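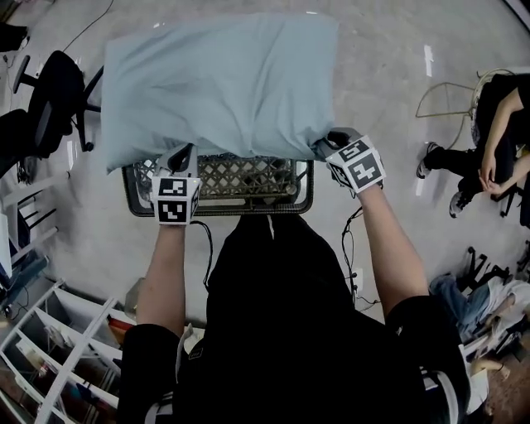

What makes a gripper let go when nobody has touched the trigger? A tired wire, most of the time, and ours was tired right where the cable bends at the wrist.

I didn't know that yet in April, when I took the job at Tsao. I knew how to fold a fitted sheet, and that got me hired (my mother would have screamed). They had a big room in Ullville with a concrete floor, and all day long we picked up soft things with the hand grippers and put them down again so the arms over in Zodovstead could learn how. Pillow in the crate, pillow out of the crate. I got good at it! By the second week I could do 251 in a shift and still eat lunch sitting down.

Then the left one started dropping things. Just the left. I'd have the pillow up, nice and square, and the fingers would sort of sigh open and down it went. I figured it was me. I changed my grip, I cut my nails, I switched to my softer shoes, don't ask me why. Every drop went in the log as "operator slip," since that was the only button that fit, and by the end of the month I had 12 of them next to my name.

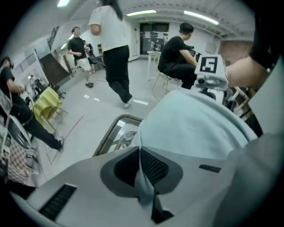

Taltlow on the speaker from Zodovstead wanted to know whether I was squeezing too hard, and then, after a long quiet bit, whether the arms had been learning from my slips too.

Well, they had. All of them. The whole batch went over every night, 3,087 pickups, slips and all, and the arms had taken it to heart. That morning one of them had lifted a box off a shelf, held it up nice and square, and opened its fingers. It came down on the walkway where people cut through to get coffee. The walkway was empty, but I still felt my stomach go.

I got a flashlight and ran my thumb down the cable until I found the soft spot. Bend it left, fingers shut. Bend it right, fingers open. I did it maybe five times with the phone held up so Taltlow could hear the click.

"Don't pick up anything else," Taltlow said, and the arms over there went dark one row at a time. I could hear the fans winding down.

We pulled the batch. The new cable cost less than my lunch. Somebody changed the log so there was a second button, "tool fault," and I went back through my 12 and moved them over one by one, and it took me most of an afternoon because I kept stopping to remember each drop.

I still hold a pillow from underneath at home, with both hands.

Filed under: Short Fiction, Machines & Work
3 min read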